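Stories > Short fiction > The Tube Result

The Tube Result
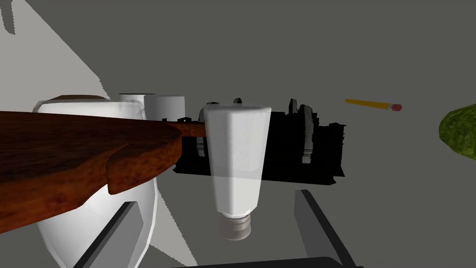
1. Nellinham

Ravinder Petrenko had the number before she had her coat off. Igor Stępień had written it on the whiteboard and underlined it twice: 51.

"Out of what?" she said.

"Per cent. Plavo never trained on a single real grasp. All simulated."

She looked at his screen. A white tube, cap down, between two grey fingers. A pencil lay at the back on a grey surface that went on for ever.

"And the other scenes?"

"Same method. We clutter the table, pick a target and let it work out the grip."

"How many seeds?"

Igor found something to do with his mug. "Two."

"Two."

"Kozan published with two."

"I didn't believe Kozan either." She pulled up a chair. "Does the tube bend?"

"It's rigid. They're all rigid."

"So it's a tube-shaped brick."

He laughed, though not for long. The draft was already called a step towards general handling, and the people at Flindley wanted it by the end of the month.

2. The bench

They ran it on the real arm in the afternoon. Ravinder bought the toothpaste herself, six tubes, and squeezed a different amount out of each. Igor said that was unfair. She said it was a bathroom.

The first tube folded in the fingers and went sideways into the tray. The second held. Igor said "There" very quietly, and she wrote it down, because it had held. Then the other four.

"Five drops," she said.

"The friction's wrong. I can fix the friction."

"Then fix it, and put this in the paper first."

He stood with the cloth in his hand, looking at the whiteboard. The line under the number had smudged.

Recent stories
The Night Ferry
Salt for the Horses
A Room in April
What the Surveyor Kept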